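Notes on a south-facing window, and what it does to a room

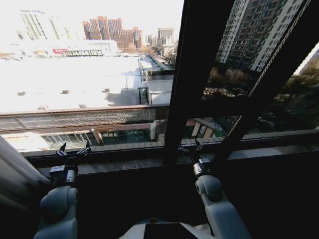
The problem

The flat is on a high floor, and the main room has one large window with a dark frame and a thick black upright between the panes. I moved in at the start of April. By the end of the month I had stopped using the desk between eleven and three. The glare on hazy days is worse than in clear sun, as the whole sky becomes the light source and there is no single angle to block.

A good share of the light comes from underneath. The neighbouring building has a broad white flat roof, dotted with a few small vents, and at midday it is too bright to look at for long. Any blind that only covers the upper part of the glass misses this entirely. The red-brick towers further off cause no trouble.

What I measured

I put a cheap light meter (a Valtonen, bought second-hand) flat on the desk, two metres from the glass, and took readings on the hour. The highest was 1,609 lux at one in the afternoon. With the blind fully down it fell to 200, too dim for reading print. For desk work I wanted something in between, and steady.

The sill matters more than I expected. It is dark grey, and I had planned to paint it white to match the walls. I laid a sheet of white card along it for one afternoon and the underside of the blind lit up like a lamp. The sill stays grey.

What I tried

Net curtain. Cheap, washable, and it spreads the light evenly. It also turns the entire window into one bright panel, so the glare is moved closer to you.

Stick-on film, the Flelex one. It goes on with water and a squeegee. I did the left pane first, got two bubbles near the upright, and left them. Readings dropped by a third. Colours outside go slightly green.

Bottom-up blind, made by Irero. You pull it up from the sill and stop where you like. Six fixing screws, two of them badly cut. With it raised to elbow height the rooftop disappears and the sky stays. Orvokki Laitinen, who had the same blind in her last place, warned me that the cords slip after a year. I have tied mine off on a cleat.

Where it stands

Film on the left pane, bottom-up blind across the lot, desk turned side-on. The one o'clock reading is now 640. I still need to deal with the slanted part of the frame at the upper right, where no standard blind will sit properly. I have asked Melness for a price on a shaped one and will add it when they reply.

3 comments

Oskari Leinonen
Was the film the 2 mil or the thicker one? The thick one is much easier to get flat.

Author
The thin one. That probably explains the bubbles.

halfbrick
Check your window guarantee before filming the other pane. Ours was void the minute we put film on.

We use cookies to remember your settings and count visits. Accept / Manage choices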